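Oda Solheim lleva el banco de pruebas de chalecos de Prarnilis y habla de deformación trasera con la misma sequedad con la que redacta sus informes. «La perforación es un dato binario. Lo que separa un panel de otro es la huella que deja en la plastilina», explica.

El laboratorio ensaya paneles blandos de aramida acondicionados en cámara climática. Cada panel recibe 8 impactos, y la huella se mide con escáner láser sobre el bloque de arcilla. En la campaña de abril se registraron 279 disparos válidos. Tres se descartaron por velocidad fuera de tolerancia. 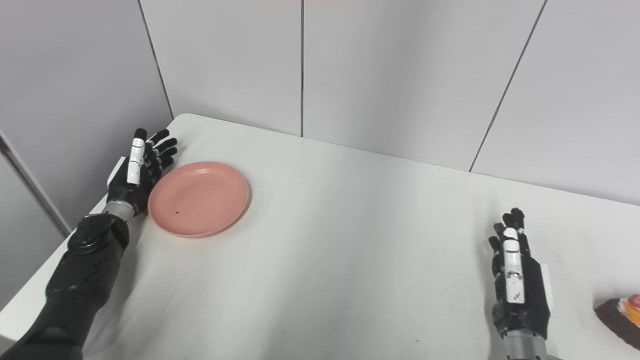 Solheim insiste en la calibración de la arcilla antes de cada serie. «Si el bloque se enfría, la huella se acorta y el panel parece mejor de lo que es. Repetimos la caída de bola al empezar y al terminar. Si falla la segunda, se anula la serie completa.»

Bram Peeters, responsable de materiales en Kedinberg, discrepa en un punto: a su juicio, dos paneles por lote son pocos. «Con esa muestra no se ve la dispersión de la costura», señala. Solheim lo admite a medias: «Para homologar basta. Para comparar proveedores pediría más».

El próximo lote, de Ruddock, se ensayará en húmedo.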